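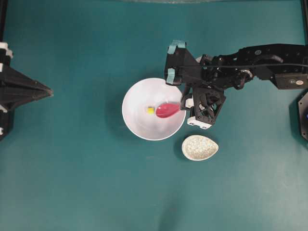

Stage lighting and the case for a written patch record

The Vasulville theatre has 114 dimmer channels and, until last September, had no written record of how they were addressed. In our view no publicly funded venue should operate in this way.

A touring company arriving at noon cannot be expected to trace each circuit before an evening performance. When our technical manager, Anong Sangkhawat, prepared a full patch sheet, 51 channels were found to carry labels that did not match the desk. Correcting them took 2 days.

Some operators argue that records fall out of date too quickly to be useful. We do not accept this. A dated sheet kept beside the dimmer rack shows a visiting technician where to begin. Funding bodies should require one at every licensed venue, and should ask to see it.

Reinhold Hamann
26 June 2020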